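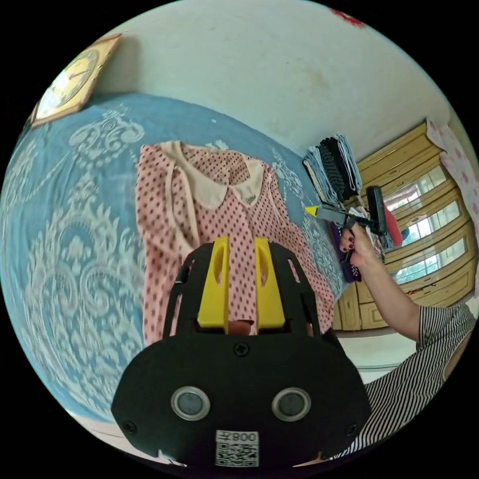 Skokel Handheld Garment Steamer by Fagerlund: Review After a Season of Use

Posted by Sarnska Home | Jun 15, 2024
466 shares | 9 comments

I bought the Skokel because my ironing board squeaks and takes up half the hallway when it is open. Most of what needs pressing in our house is children's clothes, a few work shirts, and the curtains when company is coming. I wanted something I could pick up for one item and put away again. I paid full price for it.

What you get

The box holds the steamer, a brush attachment, a measuring cup, and a heat glove. The glove is thin but it fits. There is no travel bag, and the photo on the box makes it look as if there is one. The cord is long enough to reach from the outlet behind my nightstand to the far side of the bed. It comes out of the handle at a fixed point with no swivel, so it does twist up as you work.

The tank holds 200 ml. For me that does two adult shirts, or a small pile of kids' things if none of them are badly creased. Then you have to stop and refill. The tank pulls off from the back with a firm tug and the fill hole is wide enough that I no longer bother with the cup.

Heating up

It is ready quickly, in the time it takes me to put a shirt on a hanger and do up the top button. A light on the handle goes from orange to green. If you press the trigger before it goes green, it spits. My old Jindeo did the same thing and was worse about it, but I would have liked this one not to do it at all. I start with the head pointed at the floor and that takes care of the first few drops.
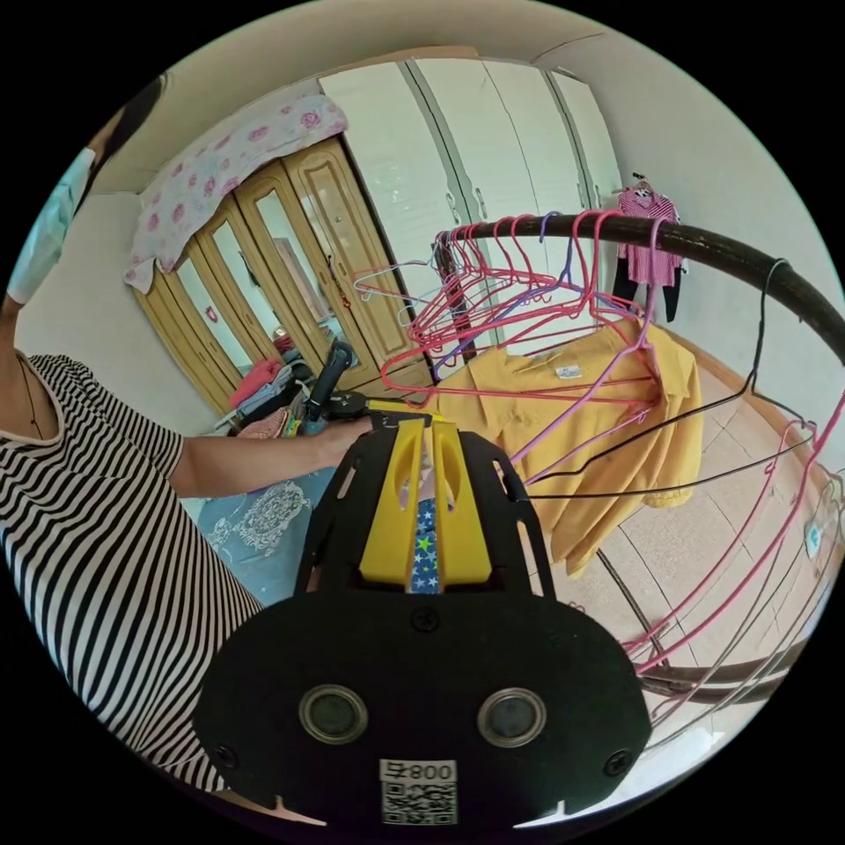 There are three steam settings. The low one is too weak for anything except scarves. I use the middle one almost all the time. High is good for denim and heavy curtains, but it empties the tank fast and the handle gets warm enough that I switch hands.

How it does on different fabrics

Thin cotton comes out well. Knits are the best of all, and sweaters that sat folded all winter looked fine after one pass on each side. Polyester blends need a light touch and some patience. You steam, wait, and look again before you decide it needs more.

Linen is where it falls short. I could get a linen shirt to look neat, but I could not get it to look pressed. If you wear a lot of linen, keep your iron.

Collars are tricky with any steamer. You need something firm behind the fabric. I lay the piece on a folded towel and pull the collar tight with my gloved hand while I run the head along it from the point toward the middle. It takes a few tries to learn. Small rounded collars are harder than pointed ones, as there is less to hold on to. For cuffs I roll up a washcloth and push it into the sleeve.

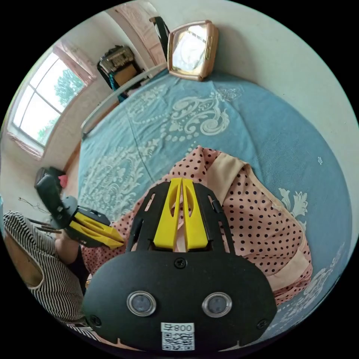 The manual says you can tilt the steamer flat for short periods. I found that it runs fine that way with a full tank, but once the water drops below the halfway line it starts sucking air and the steam cuts out. You have to stand it upright for a moment before it comes back. For anything I want to do lying flat, I fill it first.

Gathers and ruffles are easy. Steam them from the inside with the garment turned inside out, shake it, and let it hang until it cools. Do not fold it warm or the creases will set right back in.

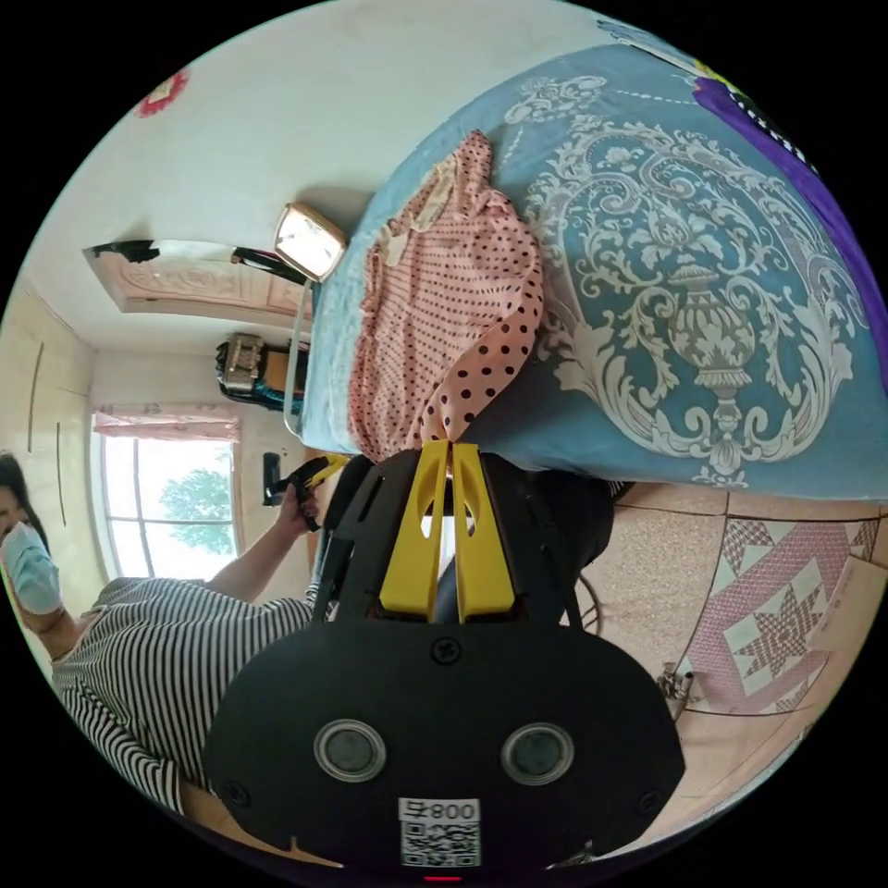 Pink polka dots on the blue bedspread.

Noise and weight

It hums when the pump is on and clicks when you let go of the trigger. I can use it with the bedroom door closed while someone is asleep down the hall. With a full tank it is heavy enough that I feel it in my wrist after the second curtain panel.

Cleaning

We have hard water. White flakes started coming out of the head after the first couple of months, so I ran vinegar and water through it and they stopped. I now use filtered water. Empty the tank before you store it. The manual says this on page 3 and I ignored it, and the water smelled stale.

Would I buy it again

Yes, for shirts, knits, and kids' clothes. I would want a bigger tank and a cord that turns. Fagerlund has a larger model due in July, and if it costs much more than this one I will stay with what I have.

Share this review | 9 comments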